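Rillmont Residence Handbook
Section 4: Setting Up and Loading the Beverage Can Rack
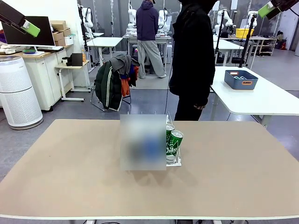 Figure 4. White wire rack with two green cans, the front can tilted forward.

4.1 General

This section applies to the wire can racks supplied to shared kitchens and workrooms at Rillmont. Racks are to be used for unopened aluminium beverage cans only. Bottles, jars and opened cans must be stored elsewhere.

4.2 Placing the rack

1. Clear a level area of the tabletop and wipe it with a damp cloth. Allow the surface to dry.
2. Set the rack down on its base. Press lightly on each corner in turn. If the rack rocks, move it to another position.
3. Keep the rack clear of the table edge and of any hanging cords or cables.

Note: Do not slide a loaded rack across the table. Remove the cans, lift the rack and reload it in the new position.

4.3 Loading

1. Inspect each can. Set aside any can that is dented at the rim or swollen.
2. Place the first can in the lower front position. Release it only when it is fully supported by the wire.
3. Place the second can in the higher position at the back.
4. Where brands are mixed, load the older stock at the front so that it is used first.

CAUTION: Do not force a can between the wires. A can that does not seat freely is the wrong size for the rack.

CAUTION: Cans must not be stored in direct sunlight or beside a heater.

4.4 Cleaning

Unload the rack and wash it in warm water with a mild detergent. Dry it fully before returning it to the table. Abrasive pads will damage the finish.

4.5 Replacement

Bent or chipped racks should be reported to Bláthnaid Tierney, Residence Services, extension 826, quoting form 56. Replacement racks are issued from the Pakzad storeroom.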